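Re: [cubes] Scrambled or left solved?

Replying to the storage question, as I've been sorting mine on the white table this week.
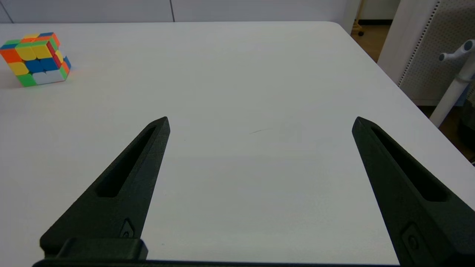
Posted by: Kutora list member, Jul 5, 2020

> Do you put them away solved? I've 27 now
> and the older ones feel stiff.

I leave mine mixed. It makes no difference to the springs that I can tell.
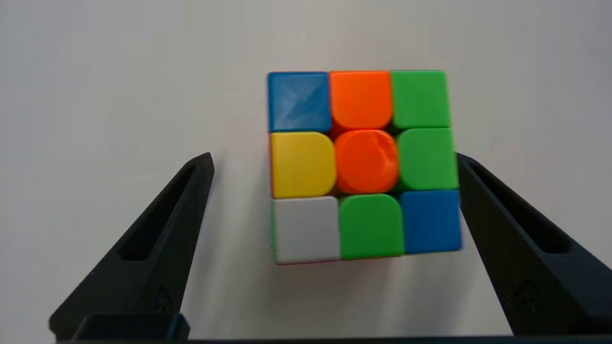
Orange centre, three greens on this side.

The centre piece has a faint mark on it, probably a logo. I wouldn't rub at it. Wipe the tiles with a barely damp cloth and keep cleaner out of the gaps.
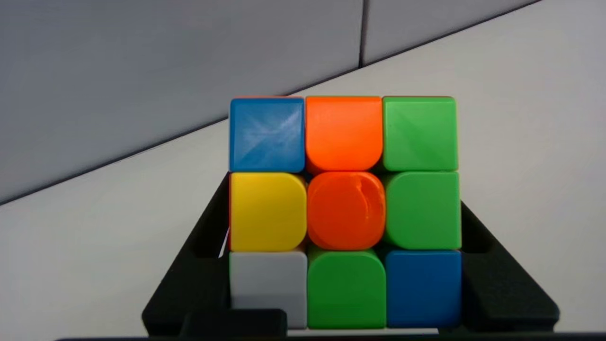 For stiffness, try one drop of the Protel oil and then roughly 300 turns before you judge it. My Prulach needed a second drop in October.

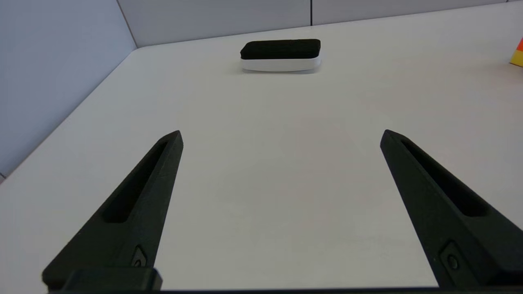
The table, mostly clear.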